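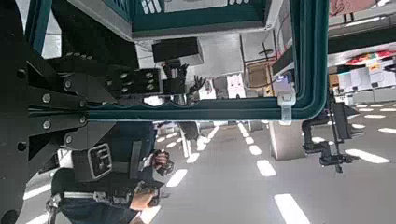 Where the reuse trial stands

Progress report to Prerkbridge, covering the months since the April payment

You asked for a plain account of whether the returnable packaging trial is worth the second half of the grant. My answer at this point is maybe, and I would hold the money until the questions below are settled.

The trial covers 3 shops on the Wurkport side, all supplied from the Mac Suibhne depot. We bought 1,000 lidded tubs, each with a printed number, and the shops started handing them out with deli orders in April. Customers pay a small deposit and get it back when the tub comes home.

Returns

The count at the depot shows 721 tubs back at least once. That figure has been passed around as a success, and I don't think it can carry that weight yet. It mixes tubs that came back from customers with tubs that never left the shop and were sent back with the dirty ones. The first return sheets had no column for the difference. We added one, but the early sheets can't be fixed.

There is also the matter of who is returning them. One shop sits next to a large office, and its staff canteen sends tubs back in bulk. Take that shop out and the picture looks weaker. I have asked for the numbers by shop and will pass them on when I trust them.

Washing

The application said washing would cost less per tub than buying throwaway ones. That claim rested on full loads. Loads have been well under full most weeks, and the wash firm charges by the load. We could hold tubs back until there are enough, but then shops run short and go back to the throwaway kind, as two of them did in June. Drying has been slow too, with lids holding water in the rim. The supplier suggests a different rack. I'd like to borrow one before we pay for any.

The tracking software

Rernumix was picked before I took over this work. It does what it says if every tub is scanned going out and coming in. At lunchtime the counter staff don't scan, and I can't blame them with a line to the door. As a result the reports show tubs as "in store" that have been in someone's kitchen for weeks. The license comes up for renewal in September. A paper tally at the depot would give us nearly the same information for far less.

Spending

Tubs and deposit float: spent as planned.
Washing: over budget, for the reasons given.
Software: on budget, value doubtful.
Shop signs and leaflets: under budget. Reprint on hold until the deposit amount is settled.

What we'd like from you

Agreement to move the unspent leaflet money to washing. A decision on Rernumix before the renewal notice goes out. And please leave the return figure out of your newsletter until the shop-by-shop count is done.

The next report will have that count, along with the breakage log, which the depot started keeping in July.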